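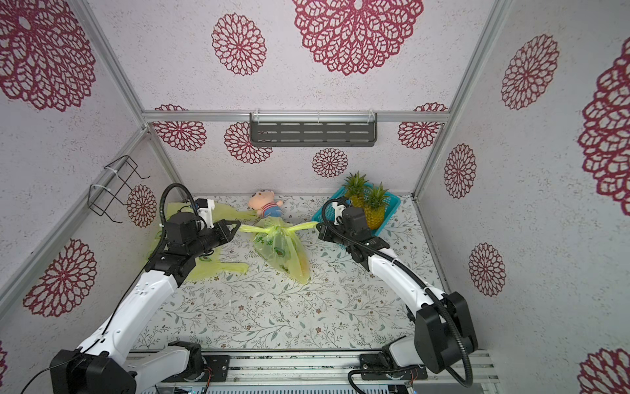 Fig. 6-1. Bag held by both handles, one arm to each.

Section 6. Bagging groceries with the Prallura two-arm station

Welcome back, and if you have come straight here without reading Section 5, please pop back and do the homing routine first. We'll wait.

We put bagging near the end of this guide for a good reason. People buy or build a pair of arms with a household in mind, and the first thing they ask us at Stondcombe is whether the machine can do the chores yet. Our answer is a friendly "some of them, some of the time, with you standing nearby". Putting fruit in a shopping bag is a lovely way to find out what that means in practice, as it has a bit of everything that is still hard: a thin film that changes shape whenever you touch it, a heavy lump with a spiky top, and handles that must be found again each time they flop over.

6.1 Before you start

1. Check that both arms are bolted firmly to the base rail. If you can wiggle a mounting plate with your hand, stop and go back to Section 2.

2. Lay the mat flat and smooth it out to the walls. Any mat will do, and a busy pattern is perfectly fine provided you trained on the same one (see Section 4).

3. Set the basket toward the back, on the right-hand side, with the fruit in it. Leave a hand's width between the basket and the wall.

4. Put one bag on the mat within reach of the left arm. Do not open it or puff it up. A real kitchen bench will hand your machine a crumpled bag, so you may as well begin with one.

5. Load the task file named Boten. It is the bagging file, and it comes with 200 of our own practice runs already in it.

NOTE: Keep speed at the factory setting of 68 until you have watched the whole task through a few times. I know it feels slow. My own kids could pack the shopping and eat half of it before the arms finish, and that is quite all right for now.

CAUTION: Keep fingers, sleeves, lanyards and curious cats outside the enclosure whenever the arms are powered. The grippers don't know a thumb from a bag handle.

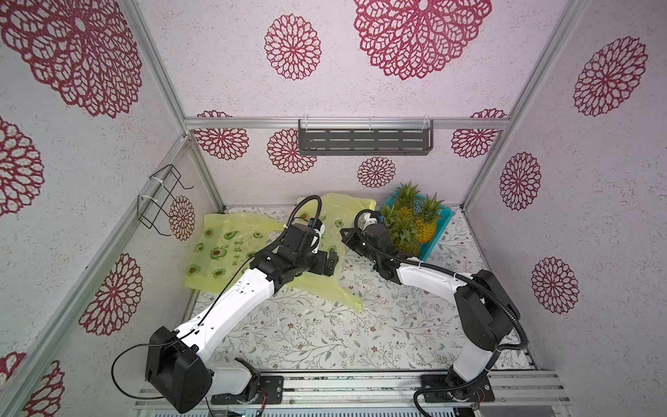 Fig. 6-2. Left gripper down at the bag, right gripper beside the basket of pineapples.

6.2 Running the task

1. Press Start and rest your hand near the stop button. Please don't wander off to put the kettle on, however tempting it gets.

2. Watch the left gripper at the bag. You want it to take a pinch of film and hold it. If it closes on nothing, let it try again. After three tries, press Pause, shift the bag a little toward the middle of the mat and press Resume.

3. Watch the right gripper at the fruit. Pineapples are awkward company - heavy at the bottom, prickly on top, and never quite the same shape twice. If the gripper takes hold of the crown only, press Pause and turn the fruit so more of its body faces the arm.

4. Once the fruit is in, let both arms go looking for the handles. This is usually the longest part of the run, so be patient with it.

5. If the run includes tying, keep clear of the loose film and leave the bag alone until both grippers have opened and backed away.

NOTE: It is normal for a bag to end up with its handles wrung tight like a wet tea towel. As long as the film hasn't torn, we count that as a pass, and so should you. Nobody at the shops ever tied one prettily either.

6.3 Checking the knot
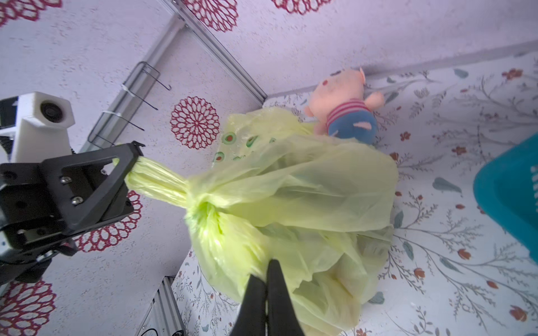 Knots are where the question of household robots gets properly interesting, to my mind. Tying one is something most of us do with our eyes on something else, and yet it asks a machine to hold, pull, tuck and let go in the right order with a material that keeps sliding about. The part to inspect is the spot where the wrung neck of the bag comes up against the knot, because the film is twisted as tight as a rope there and any split tends to begin close by. Run your fingertip along that stretch once the power is off. Then give the bag a gentle lift by hand and see whether the load shifts. If the knot slips, log the run as a fail even when it looked good from outside, and try not to be soft-hearted about it. I was, in my first December with the station, and I had to throw away a whole notebook of results.

CAUTION: Never lift a full bag while a gripper still has hold of it. Pulling against a closed gripper can strain the wrist joint, and that kind of wear isn't covered by your warranty.

6.4 Setting up a second bag

When you are happy with one bag, have a go at two. A second bag asks the arms to work around the first, and most household chores are like that, with something already in the way.

1. Leave the packed bag standing toward the back, where neither elbow will sweep it.

2. Lay the next bag flat in the middle of the mat with the handles facing the rail.

3. Put the next piece of fruit where both grippers can get to it, and move the basket if it crowds the right arm.

4. Choose Repeat from the Hwang menu and press Start.

5. Write down every time you had to step in. The stored log keeps the last 1000 runs, but it can't tell that you leaned over and straightened a handle.

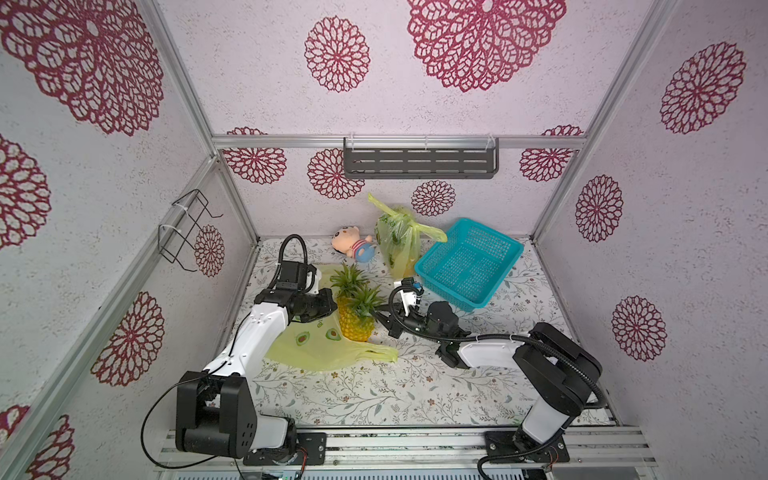 Ya-wen Tam wrote to us that this was the point where she stopped calling her station a helper and started calling it an apprentice. "It gets there," her note went on, "but I would have had the groceries away and the dishes done. I still want to see it cope with eggs."

Fair comment, and eggs are in Section 9 with a very large caution beside them.

6.5 When to trust it alone

Not yet, please. We suggest reaching 3000 supervised runs on your own bags and your own shopping before you even think of leaving the room, and a change of bag brand means starting a fresh count. A thicker film, a longer handle or a different sort of fruit can undo a very steady record.

Switch off at the wall when you finish, clear the mat and wipe the gripper fingers with a dry cloth. Pineapple juice goes tacky as it dries.

Questions about this section go to Setsuko Kudo at the Stondcombe help desk. Please have your task file name and speed setting handy when you write.

Section last revised 2023-02-02.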